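Grandomer Buttons to Reopen on Jorker Street in the New Year

Posted 25/12/2024

Anyone in Ollen who has ever lost a coat button the night before a wedding will be glad to hear that Grandomer Buttons is coming back. The little shop, which closed its doors in June when the ceiling over the ribbon counter came down, has signed a lease on the old Adjei bakery on Jorker Street, and the owner, Shabnam Qureshi, hopes to be serving customers again before the end of January.

It has been a long six months for those of us who had got used to wandering in for a spool of thread and coming out half an hour later with a spool of thread, a yard of rickrack and the latest on everybody's grandchildren. Grandomer's had been in the same narrow storefront beside the bus station for 70 years, first under old Mrs. Grandomer, then her niece, and for the past while under Qureshi, who started there as a Saturday girl in high school and bought the business when the niece moved to the coast.

"I did think about calling it a day," Qureshi said over a cup of tea in what will be her new back room, with a radiator ticking away beside us and paint charts all over the windowsill. "The stock was mostly fine, thank goodness, but the building wasn't, and the landlord wanted to sell. Then people kept stopping me in the grocery store. One lady had a cardigan with her. She'd been carrying it in her bag since the summer in case she ran into me!"

A collection started by the Ollen knitters, helped along by a bake sale and a very well attended quilt raffle, brought in $3,929, and that has gone toward shelving, a new front door and moving the great oak counter, which turned out to be heavier than anyone had bargained for and spent one night on the sidewalk under a tarp. The bakery's big front window will stay just as it is, and so will the tiled floor with the wheat pattern that so many of us remember from standing in line for cinnamon rolls. 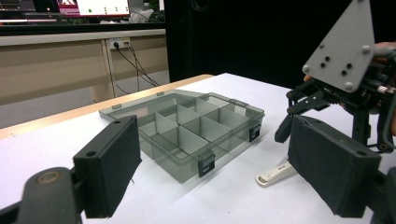
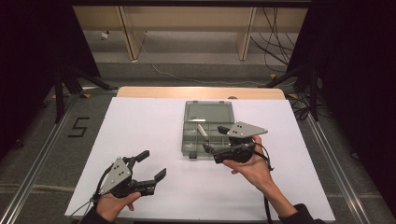
Qureshi has spent much of the fall sorting the stock by size and color at her dining table, and she will be passing on what she has learned at a button evening in the new shop, planned for its first full week. She would like people to bring in the family button tin, the one that has been rattling around the closet for a couple of generations, and go home with it in some kind of order. For that she is a great believer in a see-through gray box like this one, split up into small compartments, so that the shirt buttons stay with the shirt buttons and you can find the right one without tipping everything out on the bed. If you would sooner keep the tin for sentimental reasons (plenty of us would, mine still smells of butter cookies) she says a few jam jars inside the cupboard will do nearly as well, and the tin can hold the odd ones that don't match anything.

The evening will also include some simple mending help. Qureshi plans to show how to make a thread shank, the little stalk that lets a button sit properly on a heavy coat, and how to back one with a smaller button on the inside so it doesn't pull a hole in the cloth. Bring a needle if you have a favorite. There will be spares on the counter, along with mulled cider and, if the new oven upstairs behaves itself, shortbread.

Regular customers will want to know whether the bargain drawer has survived. It has, and single buttons from it will still be 60 cents, the same as before the move. The wall of wooden drawers behind the counter is coming too, although the bottom row needed new runners and has been with a furniture maker out past the reservoir since October. Wool will take up a little more room than it used to, the zippers are moving to the back beside the old bread oven, and there will at last be a chair for whoever gets brought along and has to wait.

What won't be returning is the brass bell over the door, which was lost somewhere in the cleanup. Qureshi is rather sad about it and would love to hear from anyone who might have picked it up by mistake. It has a dent on one side and a rough, clanky sort of ring, and she says she would know it anywhere.

The shop will also take in school costumes and choir robes for button repairs, something Mrs. Grandomer did every winter and that had been allowed to slip in recent years. Robes for the spring concert should be dropped off as early as possible, with a name pinned inside the collar.

Opening hours are still being settled, as the last of the electrical work has to be finished first, but a notice will go up in the window on Jorker Street and at the library once the day is fixed. In the meantime, orders that were left unfinished when the old shop closed are safe and labeled, and anyone who had something on hold can leave a note through the bakery door with a phone number. Qureshi checks the mat most mornings. Parking is easiest behind the post office, and the side entrance on the alley has no step for those coming with strollers or walkers.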